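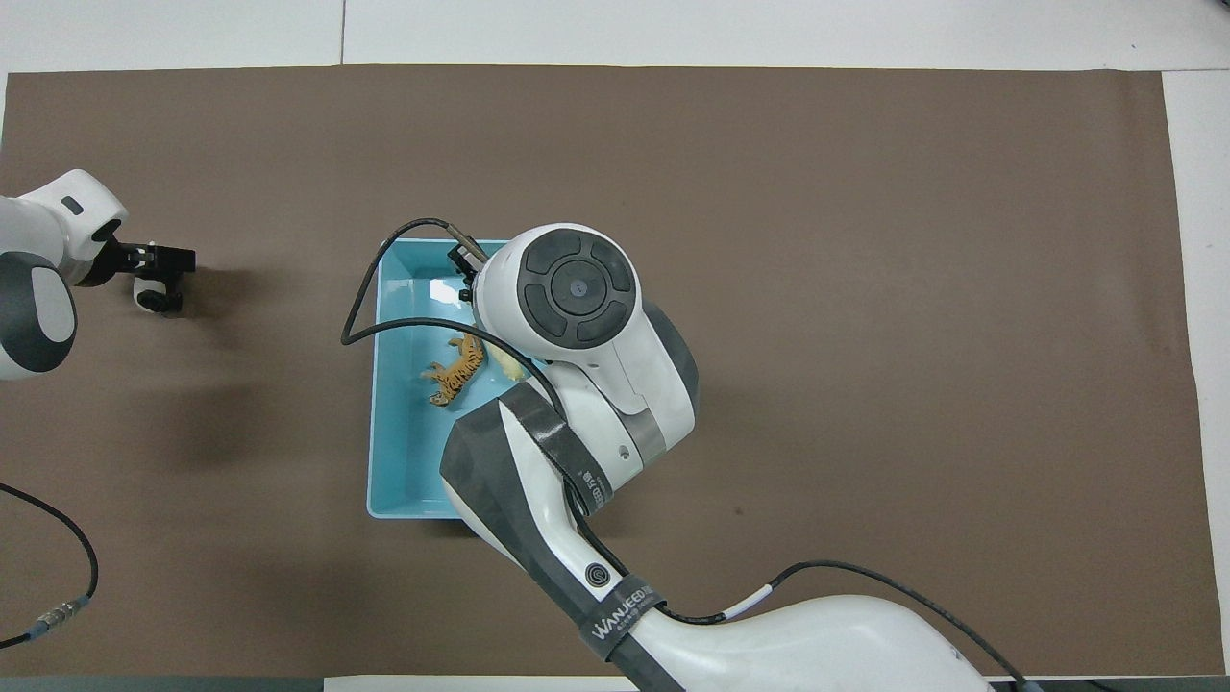

Sorting Trays and Paper Mats for a Shared Play Table
Project report, Atness Design Workshop
Mar 29, 2019

1. Purpose

The project set out to choose a tray and a table covering for sorting small toys at a shared table. The users are children in the Wondon after-school program. Toys are tipped out of a bin, placed in trays by kind and carried back to a shelf.

2. Materials

The table has a white top. We covered most of it with brown paper, cut by hand, leaving the white surface open along the edges. The paper gives a plain background and marks the work area without tape. It is replaced when it tears.

The tray is turquoise plastic, rectangular, with raised sides. A toy tiger served as the main test item. It is orange-yellow with dark stripes, so it stands out against the tray. The legs make it an awkward shape: it tends to rest on its side, and it takes up more floor area that way than it does standing.

3. Method

Two layouts were compared. In the first, the tray sat near the center of the mat. In the second, it sat against the near edge of the table. Each layout was used for two sessions. We logged every item placed and every item that ended up outside the tray. The center layout received 1,298 placements and the edge layout 975. The edge sessions were shorter, so only the rates should be compared.

4. Results

Fewer items per placement were dropped in the center layout. At the near edge, items that bounced off the tray wall often went to the floor. In the center they stayed on the paper and were picked up at once.

The raised sides held animals well. Balls were a problem in both layouts – they rolled along the wall and pushed lighter items into the corners. The glossy inside of the tray also reflected the ceiling lights, and small pale toys were harder to find there than dark ones.

The paper slid when leaned on. A crease near the top border did not affect the tray, but the corners lifted after repeated use.

5. Remaining work

A matte tray from Zhuravel is on order and will be tested in April with the same set of toys. We also plan to try a heavier paper from Tekeo, cut to the full size of the tabletop. Drop counts for the balls will be logged separately.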